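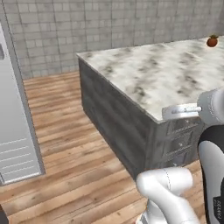

Equipment Planning Lead, Home Robotics Lab

Cotusine is hiring an equipment planning lead for its home robotics lab. The job is full time and on site at our building in Plirkik, with one day a week from home if you want it. You will own the equipment plan for the lab: what we buy, when we buy it, what it costs to keep running, and what we put off until next year.

About the lab

The lab works on arms that do ordinary kitchen jobs: opening drawers and doors, clearing counters, moving food and dishes from one place to another. Most tasks are first set up in simulation, in rendered kitchens with an island, drawers and appliances, and only some of them move on to hardware. The team is 26 people, mostly engineers and technicians. We have 11 arms in service. Two are near the end of their warranty and one spends more time on the bench than on a task.

Until now the buying has been shared among the project leads. Each of them keeps a separate spreadsheet. Last year we ordered the same force sensors twice and ran short of simulation machines in the same quarter. We would like one person to look at all of it.

What you will do

Build and maintain a two-year equipment plan covering arms, grippers, mounts, sensors, test kitchens and the computers that run our simulations.

Work with project leads to find out which tasks can stay in simulation and which need a physical setup. A drawer task may need nothing more than a better model of the cabinet. It may also need a new gripper, a second arm and a countertop built to the right height. You should be able to ask the questions that separate the two, and write down the answers.

Write purchase requests, collect quotes and compare them on full cost, including shipping, installation, spare parts, service contracts, floor loading and training time.

Keep the equipment register current. It holds 1,268 items, and a fair number of the entries are wrong. Cleaning it up is your first project and we expect it to take a few months.

Plan lead times. Some of our parts arrive in a week and others take most of a year. Project leads need to know which is which before they promise dates.

Run the quarterly budget review with finance and present the numbers to the lab.

Handle the end of the equipment's life as well – resale, trade-in, transfer to other groups, or disposal.

First-year projects

The Drarnarora test kitchen. We are planning a full-size kitchen on the ground floor, built to match one of our simulated layouts so that results can be compared. The island, drawers, counter and flooring all have to be specified and priced. A stone countertop is a different purchase from a laminate one, and it changes what the floor and the cabinet have to carry. You will manage the budget and the order schedule. Construction is handled by our facilities group.

Simulation capacity. Our rendering and training machines are shared and the line for them is long in the weeks before a review. You will work out whether to buy, rent or do some of each, and bring a recommendation in August.

Ansah. This is our in-house scheduling and inventory tool. It works, but it does not talk to the finance system, so figures are typed in by hand. You will write the requirements for the next version. You will not be asked to code it.

What we are looking for

At least four years of work in equipment planning, technical purchasing, lab management or a similar job. Robotics experience helps but is not required. People have come to us from hospitals, machine shops and film rental houses and done well.

Comfort with spreadsheets that other people built.

Enough technical reading to get through a spec sheet for an arm and pick out payload, reach, mounting pattern, power needs and what is left out of the base price.

Clear writing. Much of this job is one-page memos to busy people.

The ability to say no to a project lead and explain the numbers behind it.

Useful but not necessary: experience with import paperwork, lease agreements, grant-funded purchases, or industrial safety reviews for shared workspaces.

You do not need an engineering degree. You do not need to know how to program a robot.

Hours and conditions

Core hours are 10 a.m. to 3 p.m. and the rest of the day is up to you. Travel is light, up to 2 trips a year to see suppliers. The lab floor can be noisy when tests are running, and planning staff sit in a separate office down the hall. The building has step-free access throughout and an elevator to all floors.

Benefits include health and dental coverage, a retirement match, paid parental leave and a yearly training allowance. The salary range is listed on the application form. We make offers within that range and do not ask for your pay history.

How to apply

Send a resume and a short letter through the Cotusine careers page, under the job title above. In the letter, tell us about one piece of equipment you bought or planned for that did not go as expected, what it cost, and what you changed afterward. One page is enough. Please leave out confidential prices from past employers.

The process is a phone call, a paid planning exercise done at home – expect it to take an afternoon – and one visit to the lab to meet the project leads and finance. We reply to everyone who applies. The posting stays open until the job is filled.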